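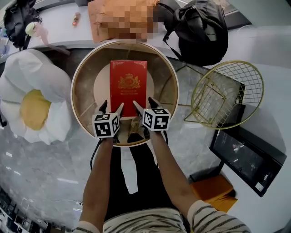 Staniforth Round Serving Tray
Made by Proris

Item 3027
In stock
Ships from Ganura

A tray is a plate that has been promoted. This one has taken the job seriously. It's large, it's round, and it has a raised rim in light tan and cream, so whatever you put on it at one end of the hallway has a fair chance of being there at the other.

The inside is a brownish marbled pattern with a pale cream circle in the centre. The circle is where the important thing goes. In our house that's the good biscuits, or a gift box with a crest on it that everybody has been told not to open until the guests arrive. Deep red and gold look very grand against the brown. So does a packet of Scotch Fingers, if you stand back far enough.

What people use it for
Tea for the people who said they'd only stay a minute. Keys, sunnies and unopened mail. Chocolates at Christmas, and the empty chocolate box until August. One customer keeps hers on the ottoman full time and has given up pretending it's a temporary arrangement.

What it's not for
The oven, the microwave, the dishwasher or the backyard pool. We've had an email about each. It's also a poor cutting board, and the marbling will hide plenty of crumbs but won't hide a knife mark.

Care
Wipe with a damp cloth and a drop of dish soap, then dry it off. Don't leave it soaking in the sink overnight, however persuasive the argument. Red wine should be dealt with the same evening. If you put hot mugs down, use a coaster. Yes, a coaster on a tray. We don't like it either.

Storage
Stand it on its edge behind the toaster like everyone else, or leave it on the bench with something handsome in the middle. It doesn't fold, nest or hang. There are no handles, so pick it up by the rim with both hands and ask someone else to get the door.

Delivery and returns
Orders leave the Ganura warehouse within 2 business days by Litus Couriers. Free shipping on orders over $200, which is a lot of tray, so most people add a teapot. Returns are accepted for 3 weeks provided the tray is unused, and we can tell. A faint ring of Milo is evidence.

Questions we get

Does the pattern vary?
A little. The colours stay the same, but the marbling lands a bit differently from one to the next. If you're buying a pair and want them close, leave a note at checkout and we'll have a rummage.

Is the gift box included?
No. The tray comes on its own, in plain cardboard with a lot of paper around it.

Can I have it engraved?
Sorry, no. We tried it on a sample and the sample now lives under a pot plant in the office.

Add to cart
Add to wish list
See other trays by Proris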